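Sakel wrist cam kit, two weeks in

Quick one tonight, got work early. A few of you asked if the Sakel wrist camera kit is worth it for a hobby arm. Short version: mostly yes. Long version, keep reading.

Paid 408 for it from Burham. Box has the camera, a bracket, a cable and a little padded bag of practice parts. Gears, pins, that sort of thing. No printed manual, just a card with a link, and the link goes to the manual for the old version. Come on.

Mounting was easy. Two screws on my Ano arm, no drilling. The cable is too short though, if you have your controller under the bench like me you'll want an extension. I had one in a drawer. Routing it past the elbow took longer than everything else put together.

Software is ok. Calibration wizard crashed the first time and then ran fine on Wednesday, no idea what changed. The teach mode is the good bit. Click the part, set the approach height, save. My kid could do it. Wish there was an undo button, I have overwriten the same pick twice now.

I did look at the Goossens one before buying. It's 800 and the sample clips are a lot sharper. If you need to read fine detail, get that one. I'm moving gears from A to B so whatever.
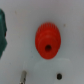
Red gear from the wrist cam. Teeth are a bit soft but the bore reads nice and dark.

Color is where it does well. Red on my pale bench, easy. Clear or frosted parts would worry me more, pale on pale, haven't run a proper test on those yet. Dust specks show up too so wipe your table down.

Support answered in 2 days, polite, sent me the right manual as a pdf. Would buy again at this price, with a longer cable. Going to try the pins next, will post the settings when I have some taht work.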